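Workshop Tips: Gathering Demonstrations Without Losing Your Mind

Filed under: Two-Arm Bench
Updated May 3, 2026

We have now recorded 2,005 demonstrations for the Trarurex project, and I would like to say the first few hundred were good. They were educational. Most of what follows was learned by throwing recordings away, so take whatever applies to your own bench and ignore the rest. The tips are in the order I happened to write them on the back of a parts list.

Write the task down before anyone touches the controls

One sentence, taped up where the operator can read it. "Put the tube in the rack" sounds like a sentence until two operators on the same afternoon pick different holes, different hands and different ideas of what "in" means. Ours now names the tube, the arm and the hole. It reads like a parking ticket and works beautifully.

Fix the furniture, then move it on purpose

Decide which things may shift between takes and which may not. On our tube task the stand is allowed to wander by a finger's width and the rack may turn a little. Everything else goes back where it was. If you let things drift by themselves, they all drift in the same direction, usually toward whoever is doing the resetting, and your model will learn that racks live near the left elbow.

Put something in the way

A bare table makes for lovely recordings and a system that panics at the sight of a coffee spoon. Leave a few things out that have nothing to do with the job. Tall, thin items are best, as they make the operator plan a path. Ours go around the pipette stand, and the detours are worth more than the straight runs.

Keep the idle hand somewhere sensible

In a two-arm setup, one arm often has nothing to do. Operators forget about it the way people forget about their face in a group photo. Park it open, near the work, out of the way of the other one. If it twitches all through a take, the twitch gets learned too. I speak as the owner of a trained policy that waved.
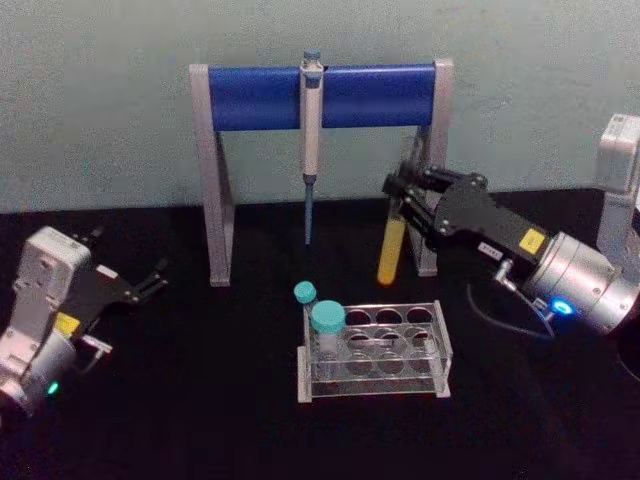
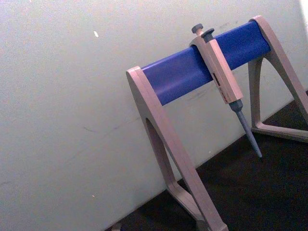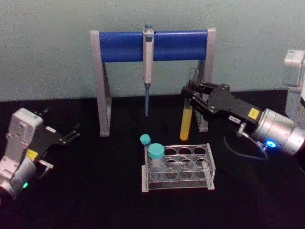 Tube work at the pipette stand, from the head camera and, in the middle one, a wrist camera.

Check every camera before the first take

Open each view full size and look at it. The head view is the one everybody checks, and it's nearly always fine. The wrist views are where the trouble hides: a loose mount, glare on the wall, a cable that has decided it wants to be in pictures. We once collected 181 takes with a wrist camera that had slipped around and was filming the ceiling. The ceiling was in very good condition.

Go slower than feels natural, but don't stop

Long pauses in the middle of a reach are poison. The system sees an arm hanging still over a tube and concludes that hanging still is part of the job. Pick a pace you can hold from start to finish. If you need to think, think before the take starts – the recorder will wait.

Use colored water

Clear liquid in a clear tube over a black table is a puzzle even for people. A few drops of food coloring fix that, and anything you spill is only embarrassing. Yellow shows up well on our bench. It does invite remarks from visitors.

Keep some of the mistakes

Throw out the takes where the operator sneezed or the power went. Keep the ones where the grip was a bit off and got corrected, and label them so you can find them again. Our Nyitrai set was all perfect grabs, and the policy trained on it had no idea what to do after a poor one. It closed on thin air and carried the air carefully to the rack.

Swap operators every 3 sets

Everyone has habits. One of ours comes in from high up every time, another sneaks along the table like a cat. Mix them in the same session so the lighting doesn't change along with the person. And nobody should drive for more than an hour at a go, whatever they tell you.

Name the files like a grown-up

Task, date, operator number, take number. No "final", no "final2", no "good_one". The Dronov folder from last October still has 5 recordings called "test", and one of them is the best take we own. I have never worked out which.

Next page: charging, cable ties, and getting tape residue off a black tabletop.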